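Pundwood Hand Gripper Kit - Two Fingers, Foam Pads, Some Assembly and Some Swearing
Vusutura > Workshop Kits > Grippers
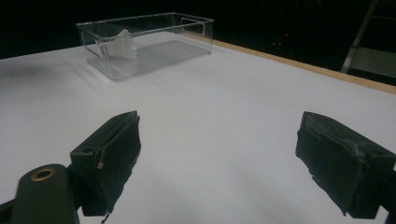 Hand-held gripper at the bench, with the clear bin for scale. Tissue not included.

The Pundwood is a two-finger gripper you carry around by hand, for people who want to build a robot and have sensibly decided to start with the end that touches things. Hold it, point it at the laundry, and find out how your fingers behave before you spend a winter on the arm. The bolt pattern on the back fits the Khan bench arm, if you ever get that far. Plenty of customers don't, and seem happy.

It was worked out in a shared workshop where the good bench is always taken, so everything goes together with hand tools on whatever table you can get. Allow an evening. Allow two if you are the type who reads instructions afterward.

What's in the box
Printed body, in two halves
Pair of fingers, black
Foam pads, 4 (one pair to fit, one pair for when you've ruined the first)
Brass-colored inserts and screws
Finger wiring, cut long
Hex key, which you already own nine of

Specs
Weight, assembled: 210 g
Fingers: 2, parallel, foam faced
Cable lead: 3 m
Battery: none, it runs off the bench supply

About the pads
They wear. Foam that grips well is foam that comes apart, and the top corners go first, usually on the side you favor. A fuzzy edge is fine for soft stuff like tissue, socks and bread. Once the corner starts leaving crumbs on the work, peel it and stick on a fresh one. Clean off the old glue first - all of it, including the bit you can't reach. Replacement pads are sold by the pair.

About the wires
The leads are longer than they need to be on purpose. Tape them down along the finger or they will find their way into whatever you're picking up. We left one dangling on a test build for weeks and learned nothing from it.

Good first jobs
Crumpled paper out of an open bin. Folded cloth. An empty yogurt cup. Leave clear plastic for later unless you enjoy squinting, and please don't start with eggs.

Will it fit my other arm?
If you can drill a plate, yes. One buyer has it bolted to a bracket cut from the side of a dead Beko dryer and reports no trouble apart from the looks he gets.

Does it come assembled?
No. We tried that, and people took it apart anyway.

Price: 1460, tax included, shipping extra
Stock: next batch ships in October
Page updated Tue 10 July

Add to cart
Replacement pads
Assembly notes (PDF)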